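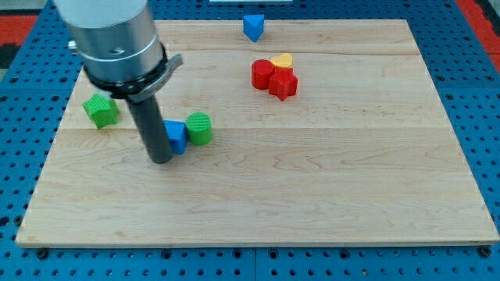 Culture > Music > Features

The Band That Took Its Own Record Down

I was making dinner when my favorite album of last winter vanished. I had it going in the kitchen, got through the first two songs, and when I went back to it after we ate, the whole thing had gone gray. Every title was still there, sitting in my library like chairs after a party, and none of them would play.

The album is "Cedero," by a four-piece called Cotodach, and if you've never heard of them, join the club (it's a small club, 1,570 monthly listeners the last time I looked). I assumed the usual stuff. A label fight, a sample somebody forgot to clear, a distributor bill that bounced. So I wrote to the address on their page and asked, and the drummer, Thanasis Katsaros, wrote back that same night. They'd pulled it themselves!

"We wanted to know who would notice," he told me when we got on the phone. "You were number 39."

I laughed, but I also felt a little caught. I love this record and I had paid for it exactly the way I pay for everything else, by having a subscription and pressing play. I never bought a shirt. I never even looked to see if there was a shirt.

Katsaros is cheerful about money in a way I'm not sure I could manage. Cotodach made "Cedero" over one February in a borrowed rehearsal room, and the singer and guitarist, Kornél Szűcs, mixed it at home with headphones on because his neighbor works nights. They put it on all the services the day it was done. Then came the slow part. A track needs 1,000 plays before it starts to count with their distributor, and most of the songs on side two (they still say side two, bless them) hadn't got there. The closer, "Szekeres," which is the best thing they've ever done and goes on for nearly nine minutes, was stuck way down at the bottom.

"People skip it," Szűcs said. "I would skip it too, on the bus."

I told him I never skip it. He asked if I listened to it on the bus. I drive, so I let that one go.

What they did next is pretty old-fashioned. They had 106 copies pressed on vinyl, which was what they could afford, and sold them by email. You write to the band, one of them writes back, you send the money, you get a record in the mail with your name spelled more or less right on the label. There's no store page and no countdown clock. Katsaros does the packing, and he got so fed up with the first batch of mailers that he drove across town for better ones.

I went back and forth on this for a while. Part of me thinks it's a shame! The reason I found Cotodach at all is that some playlist tossed them at me after a song I've already forgotten, and a kid somewhere with no turntable and no spending money isn't going to email a drummer. Streaming got me most of the music I've cared about in the past five years, and I don't feel like pretending otherwise just because it makes for a better story. I said so to Szűcs, and he agreed with me, which was annoying. He streams all day long. He'd been playing the same Ovo single on repeat the morning we talked, and he's never met anyone in Ovo or bought a thing from them either.

The band hasn't settled on forever. Katsaros wants to put half of it back up, the short songs, and keep "Szekeres" for the people who own the record. Szűcs thinks that's silly and says an album is an album. The bass player wants it all back because her mother can't find it anymore and keeps calling.

Meanwhile I wrote in and got a copy. It came on a rainy afternoon in one of the good mailers, and I had to dig my turntable out from under the guest bed and find a new belt for it, so the record sat on the counter for nine days before I heard a note. The pressing is a bit crackly at the start of side one. "Szekeres" sounds enormous. My husband came in around minute six and asked if it was still the same song.

We use cookies to remember your settings and see which stories get read. Accept | Manage choices

Contact us | Subscriptions | Copyright, all rights reserved | Back to top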